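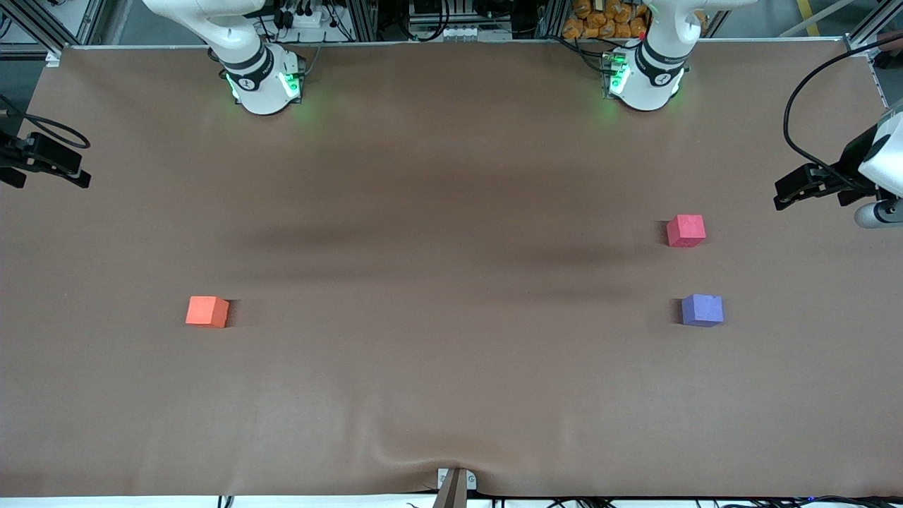

Page 37

Search products Go

TAVER FOAM CUBES
Small, coloured, and very hard to hurt anyone with

A foam cube does three things. It sits where you put it, it gets picked up, and it gets put somewhere else. We have been selling them long enough to know that most customers want nothing further, and the ones who do should look at the Bumard range of wooden shapes, which come with a booklet.

Pinkish-red, blue-violet and orange are the colours you see on the table. People write in to ask whether the first is pink or red. Raffaele Sanna, who orders the foam, has been asked to settle this and has declined. The edges are slightly soft, so a cube won't mark a surface or roll off in a sulk.

Sold loose by the bag, or by the carton of 1,000 for schools, clinics and anyone with a big cupboard. The carton is light but takes up a good deal of hallway – measure first.

Order codes
931 Mixed bag
2,737 Carton, mixed (yes, there is a comma in the code, and the till won't let us take it out)

Table covering
A smooth brown cover goes well with the cubes. Bright colours show up against it and small hands, or tired eyes, find them sooner. Clamp it at the front edge. It will wrinkle a little by the clamp whatever you do, and pulling it tight only moves the wrinkles to somewhere you'll notice more. Samarakoon covers are cut to order and can't be returned once cut. Clamps are sold separately, as clamps always are.

Care
Wipe with a damp cloth. Don't boil them. Cubes squashed at the bottom of a box should be left out overnight, and if they're still flat by morning they are now tiles.

Delivery
Carton orders placed in January go out with the Unent van, which is slow but does turn up. Bags go by ordinary post.

See also: foam cylinders (these do roll), storage tubs, spare lids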